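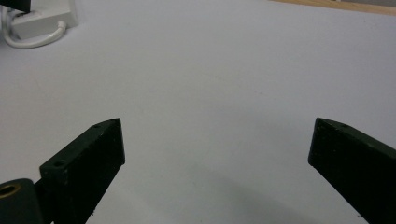
How much of a white matte tabletop should stay clear if the table is used every day? On mine, all of it between jobs, and at least half of it during one.

Home Archive Workshop Notes Contact

I have kept to that rule since October. The table is the long one I bought secondhand in Wetbridge, sold under the name Clemau, with a pale top that shows graphite, coffee and the blue dye from cheap notebook covers. Gloss tops hide less dust but wipe faster. Matte holds onto a pencil smear until you go at it with a damp cloth and a drop of dish soap, and if you scrub in one spot you end up with a shiny patch, so work in long strokes and rinse the cloth often.

My routine takes 2 passes. The first is dry, with a soft brush, to get grit off the surface before anything drags it across. The second is damp. Then I leave the top alone for 30 minutes before putting paper on it. I tried skipping the wait a few times and got rippled envelopes.

Cleaners, in the order I tried them:

Roltumus spray. Lifts graphite, leaves a film that grabs lint. I used half the bottle and gave the rest to the garage.

Plain dish soap, very dilute. Current choice. Needs a second wipe with clean water.

Melamine sponge. Works on ink. Also polishes the finish, and I have one dull-to-shiny oval near the left end to remember it by.

Storage was the harder part. Everything that used to live on the table now goes into a Paulík drawer unit that sits against the wall, 16 shallow drawers, labeled by task. Tape and blades share one. Cables have three, and that is still too few. The labels are plain masking tape, and they peel in summer.

The lamp is clamped to the shelf above, which keeps the base off the work surface and the cord out of the way. I aim it at the wall. Pointed straight down, it puts a hot spot on the white and I start squinting after an hour.

Next job is the back edge, where crumbs collect in the gap. A strip of felt might close it. I have to measure the gap first, and it is wider at one end.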